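Berwyn Vaughan
2021-06-13

OK, rice thread! I have been cooking it almost every night since November and I have opinions now, so here we go. 1/

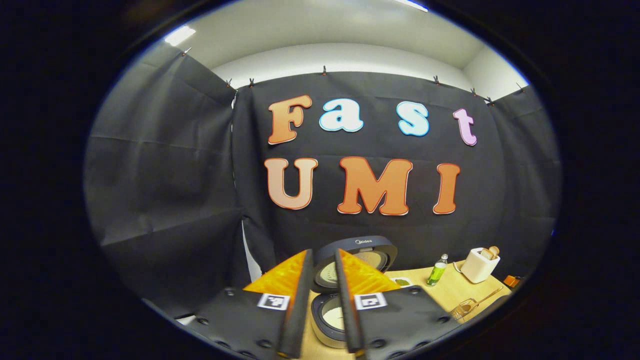

My whole life I thought I was bad at rice. Gluey on the bottom, crunchy on top, every single time, and I just sort of accepted it like being bad at parallel parking. Then I moved to Gernham, where the corner shop sells five kinds in big sacks, and I got curious. An open rice cooker is pretty much a permanent sight in my life these days, but nearly all of what I've learned works in a plain old pot too. 2/

Rinse it! I skipped this for years. Swish, pour off the cloudy water, do it again until you can mostly see the grains. You don't need crystal clear. I used to stand there rinsing like I was panning for gold and it made no difference past the third go. 3/

Soaking is the one that got me excited. 20 minutes in cold water for basmati and the grains come out so long and separate, I texted my sister a photo of a fork. She did not reply, fine. 4/

Short grain is a totally different animal and I love it just as much. It WANTS to cling. Less water than you'd think, and let it sit with the lid on when it's finished. I give it 5 minutes if I'm starving and 10 if I'm being good. 5/

Please, please fluff from the edges in. Go down the side, lift, turn it over gently. If you stir it like soup you get soup (ask me about Easter). 6/

Things I've put on plain rice this month and would again: a fried egg and chili crisp, leftover black beans with lime, butter and soy sauce (!!), canned sardines, my neighbor's pickled radish, more butter. 7/

Cold rice is a treasure. Spread it on a plate so it cools fast, get it in the fridge, and fry it the next day in a really hot pan with scallions. I make extra on purpose now. The crispy bits at the edge belong to the cook, that's the law in my kitchen. 8/

Someone asked about brown rice. Still working on it! I've had the best luck boiling it like pasta in loads of water, draining it, then putting the lid back on to steam. Nutty and chewy, and great with roasted squash. If you have a better way I want to hear it. 9/

Next on my list is the Persian kind with the golden crust. I've tried twice. One stuck so hard I had to soak the pot overnight, and the other came out in three pieces but tasted incredible, so I'm calling that progress. 10/

Tell me what you grew up eating with yours! I've got half a sack of jasmine to get through and I'm taking requests. 11/11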